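Kemmont Children's Center
Play Equipment Inspection: Pretend Kitchen Unit (refrigerator and oven)
Inspection date: Monday, May 20, 2024
Location: Zumberg Room
Previous inspection: November
Form: Vonach play furniture checklist, indoor items

Ratings: P = pass, M = monitor, R = repair before next use, N/A = not applicable. Comments are required for every M or R.

Section A. Placement and stability

A1. Unit stands level on its feet. P
A2. Unit does not rock when pushed at the top edge. P
Comment: Pushed from the front and from the oven side.
A3. Unit more than 18 inches from the nearest shelf or climbable item. M
Comment: Measured short on the oven side. Move the unit before the room reopens.
A4. Wall anchor fitted and tight. R
Comment: Strap present, 2 screws missing at the wall plate. Replace with the same length. Do not substitute drywall screws.
A5. Floor under and in front of unit clean, no lifted seams. P

Section B. Refrigerator, door closed

B1. Door sits flush in its opening. P
B2. Handle tight at both ends, no sharp edges. P
Comment: Vertical gray bar handle. No movement when pulled sideways.
B3. Dispenser recess free of small objects. P
Comment: Checked by hand to the back of the opening. Add this to the weekly wipe-down, where it is not currently listed.
B4. Labels and printed graphics fully bonded, no corners that can be picked off. P
Comment: Covers the ice cube label over the dispenser and the ice cream graphic at the lower right of the door.
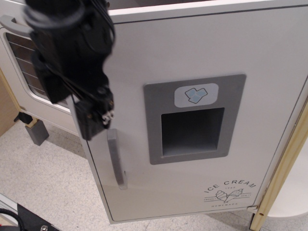 B5. Top edge free of cracks and chips. P
Comment: Run a cloth along the full length. Any snagged threads are to be recorded here as M.

Section C. Refrigerator, door open

C1. Door swings freely without dropping. M
Comment: Slight drag over the last part of the travel. Hinge screws tightened a quarter turn. Recheck in 2 weeks.
C2. Finger clearance on the hinge side meets the checklist gauge. P
C3. Door does not tip the unit when pulled down at the handle. P
Comment: Tested with the unit unloaded. Repeat after A4 is corrected.
C4. Door can be pushed open from inside with light force. P
C5. Hinge metal free of rust and burrs. P

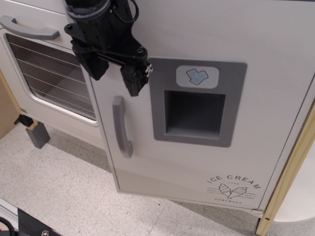
C6. Clear floor space for the full door swing. P
Comment: Keep rugs out of the swing area. A rug edge under an open door is recorded as a trip hazard under section A.

Section D. Oven

D1. Window secure in its border, no cracks. P
D2. Horizontal handle tight. P
D3. Oven door closes without slamming. M
Comment: Closes faster than the refrigerator door. Fit a soft bumper from the Were spares kit.
D4. Interior free of food, paper and loose parts. P

Section E. Cleaning and records

E1. Cleaning product approved for toy surfaces. P
E2. Product label legible and bottle stored out of reach. P
E3. Weekly cleaning log complete. R
Comment: Two entries unsigned. An unsigned entry counts as not done.
E4. Manufacturer's assembly sheet on file. P
Comment: Filed under play furniture, item 600.

Outstanding actions

A3: reposition unit, measure again, enter the new distance on this form.
A4: replace missing anchor screws. Unit out of use until signed off.
C1: recheck door travel.
D3: fit bumper.
E3: room lead to review the log.

Result: Not passed. Reinspect sections A and C after the anchor repair. Sections B and D carry forward unless the unit is moved to another room.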